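Robot arm coming to our packing room - what happens to the people who do it now?

Posted in Work & Small Business, July 20, 2020 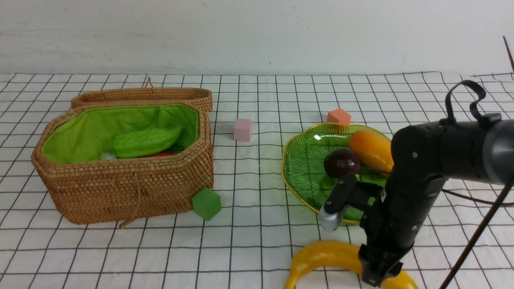
Before you say a word about schedules, have you told the packers yet? Because if they're learning about it from a forum, I'd start there. (Sorry to jump the line, moderators can move me down.) - Sikder

Moved your comment up, since it's a fair point. Full post follows.

I run the packing side of a gift basket business in Detholm. Six people on days, two on evenings, fruit and baskets in one door and finished orders out the other. Last month we sent out 1,416 baskets, all filled by hand. The owners have agreed to a trial of an arm that picks up fruit and puts it where it's told. It starts in August, on one table, and I have been named "transition lead," a title that came with a lanyard and no money.

Yes, Sikder, they've been told. They were told by a memo that used the word "journey" four times.

What I can't get a straight answer on is what the job turns into. The sales deck says my people will be "freed up for higher-value tasks." I asked which tasks and got another copy of the deck. My best packer can fill a basket while arguing about baseball and will put back a soft plum without looking at it. Is she supposed to stand next to the thing and watch? Does her pay change? Who gets written up when it squashes a mango? If you've been through this at your own place, I'd like to hear how it went, including the ugly parts.

Anoma Dissanayake

Fesdale
We did this two years ago with bakery trays, so close enough. The first thing to know is that the work didn't shrink, it moved. Somebody has to set the items out so the machine can reach them, somebody has to fix whatever it drops, and somebody has to restart it when it sulks. In our case that was all the same somebody, and she was still on the packer rate. She did that for 56 days before anyone thought to ask what her job title was.

So get it in writing before August. Ask for a named role with a rate attached, and ask who covers it on evenings, when the vendor's phone goes to a recording. Also ask them to drop the hourly target for that table during the trial. Ours stayed at 148 trays an hour, a number set for three fast people and then handed to one slow arm and a woman holding a spatula.

On the squashed mango: we agreed that damage at the robot's table went on its own sheet and didn't count against anybody. It took one meeting. The sheet got long.

The part I didn't see coming was the talking. Our crew used to stand across from each other. Put a machine in one of those spots and people end up facing a wall for eight hours. Two of them asked to transfer, and neither one mentioned the robot. They said it had gotten quiet. Look at where your people stand before you let anybody bolt anything down.

Andwood
robots are the future, my cousin has one that does the floors and it's great. just tell them to get used to it

Sikder
Back again. What Fesdale said about the pay rate, underlined. I'd add: let your plum lady be the one who decides what counts as good fruit for the trial, and pay her for the hours. She's going to end up doing it either way - might as well be on the clock. And ask her before you volunteer her. Mine said no, and she had her reasons, and we found someone on evenings who was glad to get off the tape gun.

Anoma Dissanayake
Thank you both. Andwood, my regards to the floor. I've asked for the rate in writing and been told it's a great question, so I'll ask it again Thursday.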